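How do I work out how many storage bins fit on a shelf before I buy them?

Home Storage and Organizing > Basements and Garages
Posted Monday, November 8, 2021

Merja Pesonen
I am clearing out our basement and want to get everything off the floor and into bins on shelves. The shelving is already up. It is a plain metal unit called Stusano that the previous owners left, with shelves 60 inches wide. I can move the shelves up and down, but only at the holes.

My trouble is with the bins. I bought three Trullico bins to try, and going by the size on the label all three should have fit side by side on one shelf. They don't. Two go in fine and the third sticks out past the post. At home I measured the bottom of one and it was much smaller than the label said, so now I don't know which number to go by. The store will take them back if I have the receipt, which I do.

What goes in them is mostly winter clothes, Christmas things, old school papers and some canning jars. The basement is dry in winter and a bit damp in summer. I would like all the bins to match if possible. Do I need a different kind of bin or did I just measure wrong?

Efren Maglaya
You measured the bottom. Measure the top with the lid on. Nearly all bins are wider at the top than at the bottom.

Also check that the shelf is really 60 inches between the posts. A lot of them are sold by the outside width.

Hubert Brunner
Efren is right about both things, but there is more to it if you are buying enough bins for a whole wall. I did our basement in February and had to take one lot back, so I will put down the order I would do it in now.

Measure the opening
Measure from the inside of one post to the inside of the other, at the front and again at the back. Cross braces on the back of a metal unit take up some depth. Then measure the height from the top of one shelf to the bottom edge of the shelf above. Go to the lip, if yours has one. The lip hangs lower than the shelf itself and it is what the lid will catch on.

Write all of this on a card and take it to the store.

Find the widest part of the bin
On most bins this is the rim or the lid, and sometimes it is the handles. Labels are not consistent. Some give the outside at the top, some give the inside, and some only give the volume, which doesn't help you at all here. Bring a tape measure and use it in the aisle with the lid snapped on.

Add a little to each bin for your fingers. If they are packed in tight you will have to drag the middle one out by the lid, and the lid will come off.

Look at the slope
Bins with sloping sides nest inside each other when they are empty, so they take up very little room in the store and in your car. The price is that you lose space when they are full. Each one has a wedge of air beside it at the bottom that you can't use, and square things like shoeboxes and binders won't sit flat against the wall of the bin. For clothes and blankets it makes no difference. They fill whatever shape you give them.

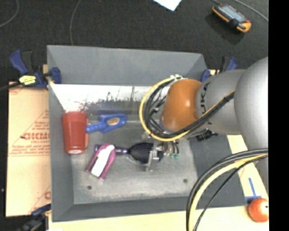

Match the bin to what goes in it
Your school papers should go in something with straight sides. File boxes are fine. Folders lean over and curl in a sloped bin, and after a few years they stay that way. The Christmas things can go in anything, though I would wrap the breakable ones and keep them in a shallow bin so they are not piled on each other.

Canning jars are heavy. Use small bins for those, or leave them in the cartons they came in and put them on the lowest shelf. Look up the weight limit for the unit too. It is often on a sticker on one of the posts, and it applies to a load that is spread out evenly – a row of jars at one end is harder on the shelf.

Set the shelf heights last
Once you know which bin you are buying, load one and set it on the shelf, then move the shelf above down to the nearest hole that clears it. If you also want to lift the lid without pulling the bin out, you need a lot more height than you would think. I gave up on that and just pull them out.

As for your three Trullico bins, I would keep two for winter clothes and return the other one. Put the leftover width to use with something narrow. Wrapping paper standing on end works if you have the height.

Tamara Stoica
Turn them the other way. If the short end faces out you might get all three on, as long as the shelf is deep enough. Mine hang over the front edge a little and it has never been a problem, but they only have sweaters in them.

For damp summers, don't put clothes away the same day you wash them. Give them a day on the rack first. I keep mine off the bottom shelf as well. Label the short end and not the lid, or you can't read it once they are stacked. Masking tape falls off in our basement. Zatier labels have stayed on for me so far.

Merja Pesonen
Thank you all. I measured again and the shelf is narrower between the posts than I thought, and the bins are widest at the handles. Turned with the short end out, all three fit and the lids close. I am keeping them for the clothes and will get file boxes for the papers. Still have to look for the weight sticker before I move the jars.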